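Print this page | E-mail this page

Mekodlow Household Help > Kitchen > Cleaning

Gray haze on glass and the same marks in a steel sink

Posted by bindholm_4

I have a clear glass panel in the kitchen with a pale tile floor behind it. In side light it shows gray smudges that do not come off with dish soap. The streaks in the stainless sink look similar. Supply is hard, 232 ppm by test strip. I want to know if this is one problem or two, and whether one product will treat both. The counter is white speckled quartz, so nothing that attacks the resin.
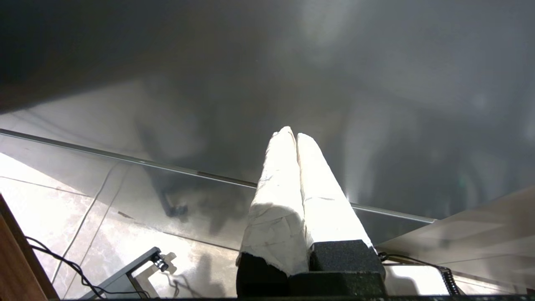
Farkus

Two problems. Haze that survives dish soap is usually a film of grease and detergent residue. Hard water leaves spots with a defined edge. Wipe one corner with isopropyl alcohol on a lint-free cloth. If it clears, it was film. If it doesn't, use white vinegar and water, 1:1, leave for 2 minutes, rinse, dry. Check for smudges at a low angle, with the light coming across the glass. Looking straight through it at a light floor you will miss half of them.

Posted by Lysenko

Just use vinegar on everything. Works for me.

Posted by tapwasher

Vinegar is fine on the steel but keep it off the quartz and off any marble tile, and rinse promptly. For the sink:

Empty the basin first. Tins and lidded containers left on the bottom hold water under the rim, and the ring they leave is harder to remove than the streaks.

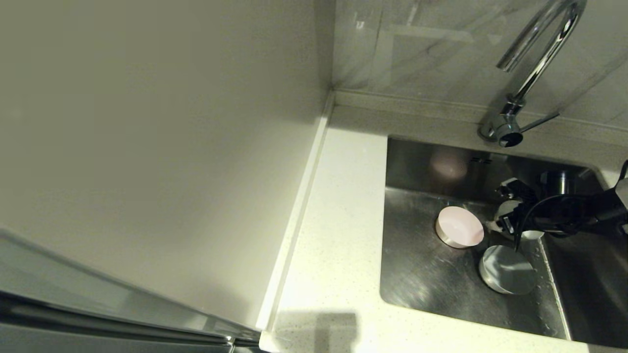 Wash with dish soap, then go over the steel with baking soda paste on a soft cloth, following the brush lines. Cross-grain rubbing leaves scratches that look like more streaks. Rinse, then dry the floor of the basin completely, front corners included. Water sits there if the fall to the drain is slight. Do the faucet last with a damp cloth only, no paste on chrome.

At 232 ppm you will get deposits again unless it is dried after each use.

This page has been viewed 1,147 times.

Mekodlow uses cookies to remember your settings. Accept | Manage cookies

Print this page | E-mail this page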